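The Second Finding

The Gremilham Office of Comparative Trials was asked in March to determine which of two finger sets, the Prornitz or the Potora, should be fitted to the hand-held grippers used in its garment work. The request came from Mr. Ottavio Parisi, Director of Procurement, and ran to one sentence. The Office replied with a schedule of 322 trials, to be carried out in a furnished bedroom at the Dimaculangan house.

Mr. Mesfin Worku was appointed examiner. He had spent eleven years certifying elevator doors and had asked twice to be moved to something quieter. Ms. Dilani Howlader was appointed operator. The terms of reference required the examiner to record what occurred and forbade him to record what he thought of it. 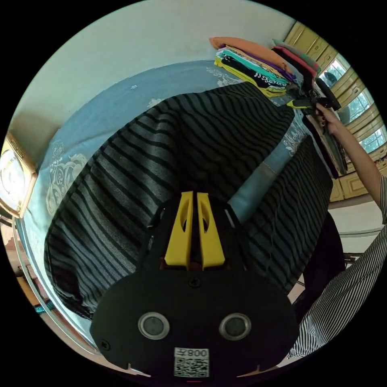 Mr. Worku opened the first session at 9:10 a.m. by reading the terms of reference aloud, as he was obliged to do, to the only other person in the room. He then took a chair near the door and ruled his page into columns for approach, contact, closure and release. The schedule named the garments by class alone, and the striped one spread over the bed was entered as Knit, Large. The folded pile by the wall, with the orange piece on top, was entered as Reference Stack. He wrote both names in capitals and felt, for a moment, that the matter was in hand.

By noon the Prornitz fingers had completed their first block. They closed early and held hard. On the return stroke they tended to keep a pinch of fabric that the operator had meant to let go, and Ms. Howlader remarked that it was like shaking hands with a relative. Mr. Worku informed her that remarks were not provided for. She apologized, and he wrote "late release" in the fourth column.

The Potora fingers were fitted after lunch. They were softer at the tip and slower to close, and they failed more often. When they failed they left the cloth as it had been, so that the next attempt began from the same place. The schedule had no column for this.

"Is it a fault?" Ms. Howlader asked.

"It is a failure," said Mr. Worku. "Whether it is a fault is for the Director." 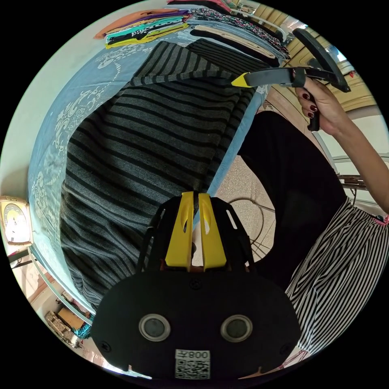

Photo: Samuele Sartori / Gremilham Office of Comparative Trials

The difficulty arose at trial 145. Mr. Dario Negri, the controls engineer, had telephoned that morning to say that the controller settings for the two finger sets had been exchanged in error. Every Prornitz trial had been run on Potora timing, and every Potora trial on Prornitz timing. He was extremely sorry. He had found it while looking for something else.

Mr. Worku consulted the procedure. Trials conducted under incorrect settings were to be struck from the record and repeated. There was no provision for an examiner who had come to prefer one of the results. He had not written this preference down, and he therefore considered that it did not exist, but he was aware of it throughout the afternoon.

"We could keep them," said Ms. Howlader. "As a separate table."

"There is one table," said Mr. Worku.

He struck out 145 lines with a ruler. It took him until 4:40 p.m., and she waited, although her hours ended at four.

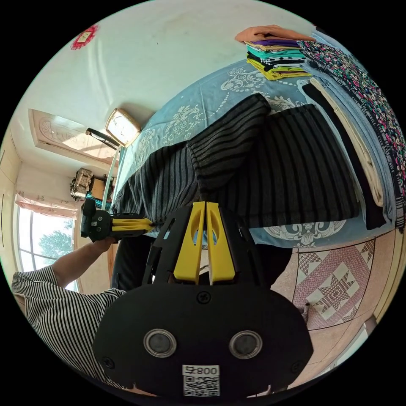 The repeated trials went quickly. On its proper timing the Prornitz set released cleanly and folded the Knit, Large as well as anyone could ask. The Potora set, on its own timing, closed sooner and missed less, and when it did miss it now dragged the cloth a little way with it. Both were improved. Mr. Worku found that he was sorry about the second, and he looked for some time at the column in which this ought to have gone.

At trial 200 he put down his pen and asked Ms. Howlader whether he might try. The terms of reference did not permit it. They did not, she pointed out, say who was to stop him. She showed him where to place his thumb, and he lowered the fingers to the fabric, took hold of a fold, lifted it and set it down a hand's width to the left.

"Approach?" she said.

"Satisfactory."

"Release?"

He opened his hand more slowly than was necessary. "I should like to do that again," he said. 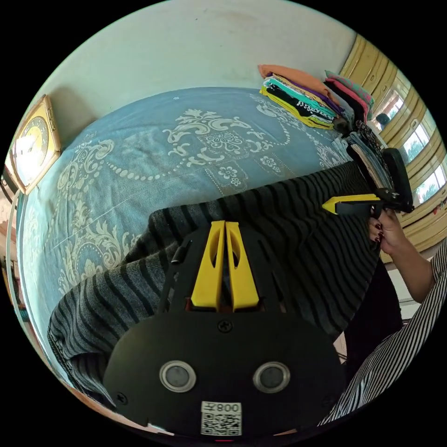 The report was delivered to Mr. Parisi on two sheets. The first contained the finding, which was in favor of the Prornitz set by a narrow margin and was adopted without discussion. The second was headed Additional Observation and was not called for by any section of the procedure. It stated that under the wrong timing the Potora fingers had failed without disturbing the work - and that the examiner wished this to be known to somebody.

Mr. Parisi read it standing up. He wrote "Noted" in the margin and initialed it, and then, after a pause, he asked his secretary to find out whether Mr. Negri still had the incorrect settings.

He did. He had labeled them Worku, for want of anything better.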